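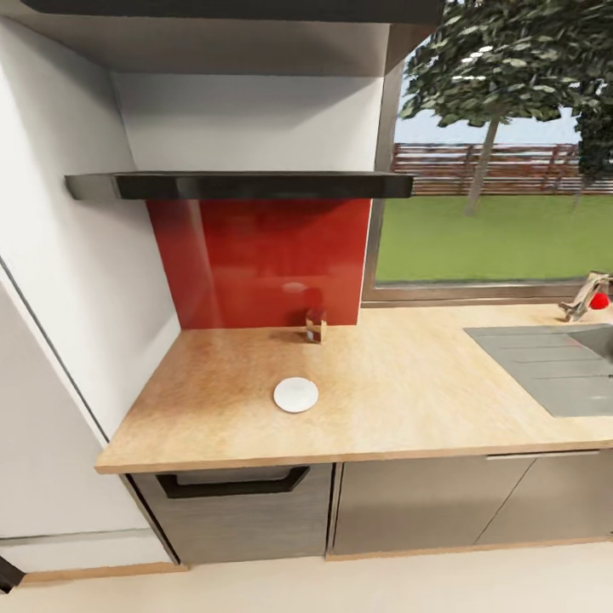 # The practice kitchen at Skostila, and what it leaves out

Skostila cooks and plates lunches for 18 office buildings, and since March part of the plating and most of the wash-up clearing has been handed to a system called Ritis. Before Ritis gets a new task on our floor, it gets it in a simulated kitchen, and the one at the top of this page is where it starts. I have worked the clearing line for five years. My supervisor asked for a gallery page for the staff site and said I could write it how I liked, so I have.

**Small white plate, wooden counter, steel sink.** That is the whole job as the software first meets it: one plate toward the front of the counter and a sink with a ridged drainboard off to the right. On a normal lunch we get racks of plates, stacked by people in a hurry, with forks between them and sauce on the undersides.

**The glass jar at the back.** Clear glass with a tan or amber band, standing right up against the red backsplash. Rajitha Gazi on the prep side told me shiny things behind clear things are hard for the cameras, and I believe her. Our own walls are dull tile. I asked whether anyone had rendered dull tile and was told it was on the list.

**The window.** Lawn, a tree, a slatted fence, some blue sky. I have no complaint about the window except that we don't have one.

**Gray drawers and doors.** There is a wide drawer on the left with a black recessed handle. Opening drawers was supposed to be part of the second phase, and the second phase was supposed to be finished by now. We still open the drawers.

## What changed for us

The pitch from Thambiah, who sold us the system, was that clearing staff would be "freed up." Ten of us worked that line. Five still do, and the other five moved to packing at the Calora site, 30 minutes farther out by bus. Nobody was let go, and I want to be fair about that. But the people who stayed now spend a good part of the shift setting plates down the way Ritis likes them – flat, apart from each other, nothing on top. I would call that a new job, and it pays the same as the old one.

My wrists are better. I'll give it that. The lifting was bad and there is less of it.

What I'd like is for somebody from the line to sit in when the next practice kitchen is put together. Rajitha has offered and so have I. We put it in writing on 17th October and have had a thank-you note back, with no date in it.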